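Flestalia gripper day – notes from the Fumcombe visit
Jul 1, 2021
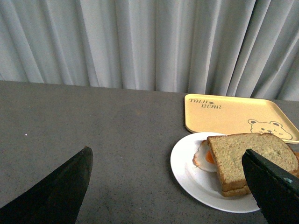 Wrist view at the food bench, right finger up against the bread, egg sticking out the other side.

Typing this on the train with a dying laptop so excuse the mess. Brayden Dhillon and I went over to Fumcombe for the Flestalia open day, mostly to see if any of the two-finger stuff is worth bringing back for our packing cell. Short answer: one of them maybe. Long answer below, out of order.

Got in late. Missed the welcome talk, caught the end of Krum Nikolaidis on finger force and why the number on the datasheet means little once you put a pad on. Good talk, what I heard of it. Slides promised by email.

Then the benches. Four arms set up, people queueing, 30 visitors and not much floor. You got a turn of ten minutes or so at each if you were pushy. We were.

Food bench first. Egg sandwich on a white plate, gray speckled table, yellow tray behind it with a bear on it (TAIJI BEAR, it says). Two slices of brown bread and a fried egg between them. The fingers are plain black, hard, one blade-like and blunt at the tip, the other thicker and squarer. I-hsuan Lam runs this bench and she let me drive. My first try I closed far too hard and squashed the bread at the corner. Brayden did better with the force limit set right down. What I learned: with a plate in the way you can't get low enough to come in from both sides, the rim catches the finger. You have to come in at a slant, and then only one finger really has the bread. I-hsuan's trick is to push with one finger first until the sandwich stops sliding, then bring the other across. Slow but it works. Egg is the real problem, it moves on its own.

The wrist camera is nice. Close, wide, you see both tips. What you lose is depth – I kept thinking I was touching when I wasn't. A second camera from the side would fix it. Asked about that, answer was "November, probably".

Next the Zovero gripper. Soft pads, air driven, same sandwich job on another plate. Picked up on the first go, no marks on the crust. But it drifts. By the fifth pick it was a finger width off and had to be rehomed. The man on the bench blamed the hose. Could be. Gordon Sutherland was in line behind us and said he saw the same drift at his place, and he runs his for 4000 cycles between checks, so take that how you like.

Waweru controller was on the third arm. Liked this more than I expected. Force setting is one dial on the screen, goes in steps of 50, no menus. The teach mode is a bit jumpy when you let go. Logging is good, every grip gets a line and you can pull it out as a plain text file. I filled 251 lines in one session just messing about, most of them bad grips.

Fourth arm was down. Cable fault. Shame, that was the one with the longer fingers and the one I wanted for the trays.

Lunch was fine. Parking is terrible, take the bus from the station if you go.

Bumped into Rosaire Dhillon on the way out (yes, Brayden's aunt) and she has the same hard fingers running on bagged bread with no trouble. Bag does half the work I suppose. Ours is unbagged so that doesnt help us much.

Where we are at:
Hard fingers – cheap, simple, fine for anything that can take a shove. Need a slanted approach for plates.
Zovero – best grip on bread, want to see the drift sorted first.
Waweru – would buy the controller on its own, if they sell it alone. Forgot to ask!!

Brayden is writing to I-hsuan for a loan set of fingers. I still need Krum's slides. Will add the prices when I find the sheet, it is somewhere in my bag.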